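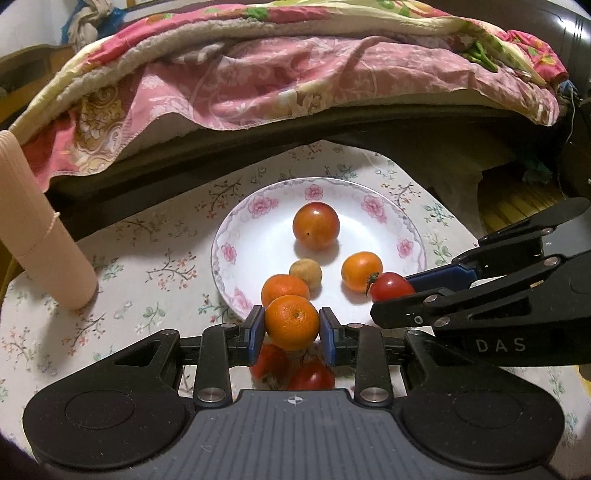

Section 4: Preparing and loading fruit and vegetables

The Nusis food dehydrator dries by moving warm air across the trays from back to front, so the results depend mostly on how evenly the food is cut and how much space is left between the pieces. Read this section before your first load, even if you have used a stacking-tray dryer before. Produce with an intact skin holds its moisture for a long time. A mandarin with its dimpled peel still on, or a whole tomato like the two red ones on the table, will soften and may spoil before it dries, and even a cherry tomato has to be halved before it goes on a tray. All fruit and vegetables in this section are to be cut, split or pierced as described under the relevant heading.

4.1 Before you start

Check that the dehydrator has been set up as described in Section 2. It should be standing on a flat, heat-resistant bench with 129 mm of clear space behind the rear vent. Do not run it inside a cupboard or pantry, with or without the door open.

You will need:

The mesh trays supplied
The drip tray
A sharp knife or mandoline
A clean tea towel
Kitchen scales
A large bowl, if you are pre-treating fruit

If this is the first time the dehydrator has been used, complete the empty run in Section 3 first. There may be a slight smell from the heating element during the empty run. It should be gone by the time you load any food.

CAUTION: Keep the power cord away from the front door of the unit. The door glass becomes hot on settings four and above.

4.2 Washing and cutting

1. Wash all produce in cold water. Firm produce can be scrubbed with a soft brush.

2. Dry the surface with the tea towel. Surface water adds to the drying time and can leave marks on pale fruit such as apple and pear.

3. Remove stems, leaves, cores and stones. Cut away any bruised or mouldy parts. If mould has gone past the surface, throw out the whole piece.

4. Cut to an even thickness. The ridge moulded along the front edge of the drip tray is the same height as the recommended slice, and you can hold a slice against it as a guide. Thin slices dry faster and come out crisp. Thicker slices stay chewy but need to be checked more often.

5. Sort the pieces by size as you cut. Put the thicker pieces together on one tray so that the thinner ones can be taken out early.

NOTE: A mandoline gives the most even slices. Always use the hand guard.

4.3 Tomatoes

Roma and other fleshy varieties give the best yield. Large salad tomatoes can be used but contain a good deal of water and take longer.

1. Halve cherry tomatoes from top to bottom. Cut larger tomatoes into slices or wedges.

2. Scoop out the loose seeds and jelly if you want a shorter drying time. You can leave them in if you prefer the flavour.

3. Place halves and wedges on the tray with the skin side down and the cut side up. Slices can go either way.

4. Sprinkle lightly with salt if you like. Do not add oil before drying. Oil slows drying, drips onto the fan guard and can go rancid in storage.

5. Set the dial to four. Turn the trays front to back halfway through.

Tomatoes are ready when they are leathery and no moisture comes out when a piece is squeezed. Slices taken further will snap, and these can be ground into powder once they have cooled.

CAUTION: Do not store dried tomatoes in oil at room temperature. If you are packing them in oil for the table, keep the jar in the fridge and use it within a few days.

4.4 Mandarins, oranges and lemons

Citrus may be dried as wheels with the peel on, or as peeled segments. Wheels look better and are used mostly for drinks, cake decoration and wreaths. Segments are for eating.

For wheels:

1. Scrub the fruit well to remove any wax. Rinse and dry it.

2. Trim off both ends, including the stem scar.

3. Slice across the fruit. Remove pips with the point of the knife, taking care not to tear the flesh. Mandarins tear more easily than oranges. Chilling the fruit in the fridge overnight helps.

4. Lay the wheels flat in a single layer and set the dial to three.

For segments:

1. Peel the fruit and pull away as much of the white pith as you can.

2. Separate the segments and nick each one along its inner edge with a knife. An unpierced segment puffs up and stays wet in the middle.

3. Lay them on the mesh and set the dial to three.

Citrus goes darker as it dries. A deep amber colour is normal. If the edges turn brown well before the middle is dry, drop the dial by one setting for the rest of the run.

NOTE: Loose peel can be dried on its own. Cut it into strips, scrape off the pith and use setting two. Keep it on the lowest tray, as the strips curl and can fall through onto other food.

4.5 Apples, pears and bananas

These brown quickly once cut. Browning does no harm, but if you want pale slices, pre-treat them.

1. Fill the bowl with cold water and stir in a good squeeze of lemon juice.

2. Drop the slices in as you cut them.

3. Lift them out after a few minutes, drain well and pat dry.

4. Load the trays straight away and set the dial to three.

Bananas should be ripe but firm. Overripe bananas stick to the mesh. Use the solid tray liner if yours have gone spotty, or mash them and follow the fruit leather instructions in Section 6.

4.6 Beans, carrots, corn and other firm vegetables

Most firm vegetables need blanching before drying. Unblanched vegetables can be dried, but they lose colour in storage and take longer to soften when cooked.

1. Bring a large pot of water to the boil.

2. Add the cut vegetables in small batches and blanch until they are just starting to soften.

3. Transfer them to iced water until cool.

4. Drain and pat dry, then load. Set the dial to four.

Onion, capsicum, mushroom and zucchini do not need blanching. Dry onion in a well-aired room and never in the same load as fruit -- the smell carries to every tray.

4.7 Loading the trays

1. Weigh the food for each tray. The recommended load is 200 g of prepared produce per tray. You can go over this with dense vegetables such as carrot, provided the pieces do not overlap.

2. Spread the pieces in a single layer. Leave a small gap around each one.

3. Leave a clear strip along the back edge of the tray. Air enters there, and a blocked edge slows the whole tray.

4. Slide in the drip tray first, then load from the bottom up. Juicy items such as tomato and citrus go on the lower trays so that they cannot drip onto anything else.

5. Close the door until the catch clicks. The fan will not start with the door ajar.

6. Turn the dial to the setting you need and then set the timer. The green light comes on when the fan is running.

If you do not have enough food to fill every tray, take out the empty ones. Wider spacing improves air flow.

4.8 Checking and finishing

Times vary with the weather, the ripeness of the fruit and the size of the load. Humid days make the largest difference. The table on page 17 gives starting times for each type of produce, but test the food itself before you switch off.

1. Take one piece from the middle of each tray and let it cool fully. Warm food always feels softer than it is.

2. Cut or tear it in half. There should be no beads of moisture along the break.

3. Remove any tray that is ready and keep going with the rest.

4. When everything is done, turn the dial to Fan Only and let the food cool with the door closed.

5. Switch off at the power point before taking out the drip tray.

CAUTION: The metal side rails stay hot after the fan stops. Use oven mitts.

4.9 Conditioning and storage

Pieces from the same load never dry to exactly the same point. Conditioning evens them out. It is recommended for all fruit.

1. Fill a clean glass jar two-thirds full with cooled fruit and put on the lid.

2. Shake the jar once a day for a week.

3. If moisture forms on the inside of the glass, return the fruit to the dehydrator. If you see any mould, throw out the contents of the jar.

After conditioning, pack the fruit in airtight jars or bags and label them with the contents and the date. Store in a cool, dark cupboard. The Vastivex jar seals in the accessory pack fit standard wide-mouth preserving jars only and are not to be used in the microwave.

Vegetables can be packed as soon as they are cool. They should be brittle, and are best kept in small packs so that the rest stays sealed while you use one.

Cleaning of the trays, door and fan guard is covered in Section 5.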